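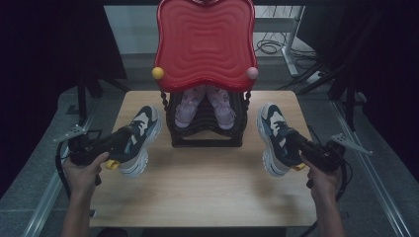
Oltgate Plan Notices – data card

Plain text of notices sent to members of small-group health plans when coverage changes at renewal. Compiled by Mevar for work on readability and term matching.

Contents
400 notices, one per file, UTF-8. The index file, notices.tsv, has four columns: file, plan_type, notice_type, month. Dates inside the text are cut back to the month – April, never a day.

Sources
Notices came from two plan administrators, Van Dusen and Balbridge. Van Dusen notices tend to be longer and repeat the deductible table. Balbridge puts its appeal language on a separate sheet, joined to the end of the file.

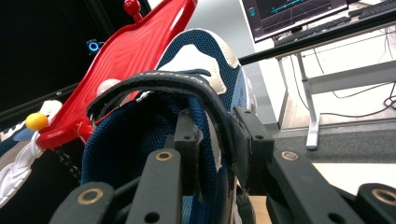 Cleaning
Member names, policy numbers and street addresses were replaced with fixed tokens. Files under 1000 characters were dropped. Page headers were removed by script, and 100 files were then checked by hand. Of these, 15 still had a stray header line; those were fixed, the unchecked files were not.

Known gaps
No dental or vision plans. Spanish notices are left out. Premium amounts are kept as printed, including misprints.

License
Research use only. Do not try to identify members.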